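Bench notebook, Clilo chores project
September 7, 2021

Back on fruit. The March entry says "fruit sorted by end of month", in my own handwriting, so I can't even blame the Zunier people.

Where we are: the Skirkeo arm can take a tin off a shelf and put it on another shelf all day long. It managed 108 of them before the gasket on the wrist started to squeak, and not one was dropped. Tins are lovely. Tins are all the same tin. Then someone upstairs asked whether it could clear a table after tea, and the mood changed.

So this week is hand-held work, people doing the picking with grippers so the arm has something decent to copy. Pads are the blue ridged ones. The smooth ones are in the drawer marked DO NOT, along with the first Memon controller and my confidence. Plums are the job I care about most. An orange forgives you. A chestnut couldn't care less what you do to it but wants to roll off. A cherry tomato sits between fingers built for something three times its size, and a plum bruises two days later, when you've already written "pass" next to it.

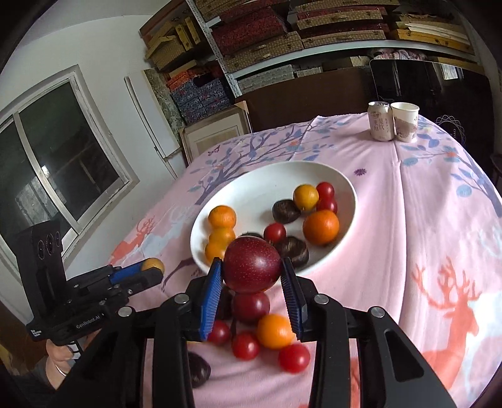

Can a machine clear the fruit off a table yet?

Only if somebody has tidied the table first. Ours copes with one sort of fruit, well spread out, on a plain surface, and goes to pieces when the sizes are mixed.

Things to sort out:

Patterned cloth. The vision code still takes printed shapes for objects. On an earlier run it made four polite attempts to pick up a flower. I'd like patterned cloths kept in the set, since people own them. Clilo would prefer grey felt. Clilo can come and have tea at my house.

Grip force. The setting that holds an orange steady is too much for a tomato. Opened 24 tomatoes' worth of argument about this at lunch and closed none of it. My vote is to start soft and squeeze up until the slipping stops. Objection noted: the slip sensor is rubbish. Agreed, it is.

Crowding. Fruit lying against other fruit needs one finger to go in sideways. A person does this without thinking. The arm thinks for nine seconds and then pushes the lot along.

Target is 2,000 clean picks before we let the arm try again. Somebody else can do the tally, I lost my place last time and had to start over.

Shop floor want to know when they can have the thing for small castings. Told them castings were easy compared with plums. Will probably regret that.

To do: new pads for the left finger, ring Memon about the slip sensor, buy more plums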